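List: Meltach-users
Subject: Re: [Meltach-users] Fivus numbers on the pegboard task
Date: January 2024

Betancur group wrote:

> We're happy to share that the Fivus policy now completes the
> tool return task in 117 trials out of the full evaluation set,
> using one set of weights for both arms. The robot takes hand
> tools off the tabletop and puts them back on the pegboard. No
> task-specific tuning was done after training. We believe this
> shows that the method has learned where things go, and we'd
> welcome comments before we freeze the write-up.

Thanks for posting this, and for putting the raw logs up with it. I've now been through nearly all of them and I have some trouble with the second-to-last sentence.

117 out of what? The message says "the full evaluation set" and the draft says the same thing twice, and I can't find the size of that set in either place. The log folder has gaps in the numbering. If those are crashed runs, say so and say how you scored them. If an operator stopped the arm, I'd count that as a failure, and I think most people on this list would too.

Then the layout. The tape rolls never move. Neither does the cup with the screwdrivers in it. In the draft you call the board "varied" but what varies is which hooks are free and what's lying on the table. A policy that had memorized 6 hook positions and picked between them would look the same in your table 2. Shift the cup over by a hand's width and rerun it. I'd believe a much lower number from that test before I'd believe this one.

My other worry is the scoring. A tool that ends up on the wrong hook is marked as a success as long as it stays up. Fine, but then please don't write that the robot knows where things go. It knows that hooks are good. When we tried the same Meltach baseline at Clurkport in September we scored it both ways, and the strict score was so much worse that we reported only that one. I'm not saying yours would drop as far. I'd just like to see it.

I also don't follow the two-arm claim. In the 13 runs I watched start to finish, I couldn't find one where the arms had to cooperate on a single tool. Each picks its own target. You could train two separate one-arm policies, run them side by side and get this, and that comparison isn't in the draft.

For anyone who hasn't downloaded the archive, stills from the head camera: 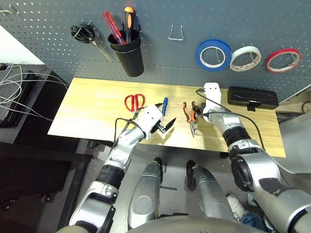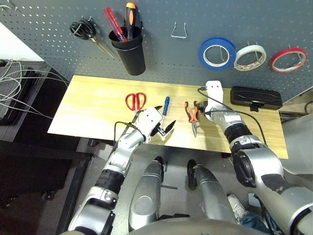
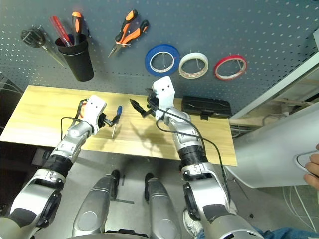
Blue screwdriver on the table in all three, tapes in a row on the board in all three. That's my point about the layout.

I'd be glad to be wrong on any of this. Send the denominator first.

Bernadette Greenberg wrote back off-list and is fine with my pasting it in: she agrees about the strict score but thinks I'm too hard on the fixed cup. Her view is that a fixed board is a fair first test for a method paper, so long as the title doesn't say "general," and that moving the cup tests the camera calibration as much as the policy. She would sooner see a tool the policy never met in training, hung on the same board, scored strictly. I could live with that if both arms get a turn at it. She asks as well whether the baseline saw the same demonstrations, and I couldn't tell from the draft.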